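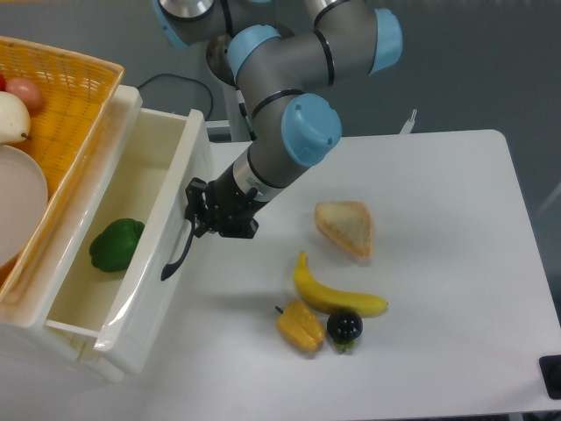 Can I put bananas in the same lunch bag as toast?

Better to keep them apart. Toast picks up the banana smell fast and goes limp, so wrap it by itself and put the fruit in last.

Quick one from Dela Amoah this month, lunch table stuff again. Toast slices: cool them first, 20 minutes on a rack, THEN wrap. Cut in triangles if the kids are small, easier to hold. Bananas with a few brown marks are fine, still good for a day or two. Really soft ones, freeze for baking. Wipe the table before you lay anything out pleease.

Bag swap is back in August, 50 cents each, see Araba Odoi at the Benine desk. Bring you're own labels.

Recent items
Soup jars: which lids fit
Aryee Street bread shelf, new hours
4 ways with stale crusts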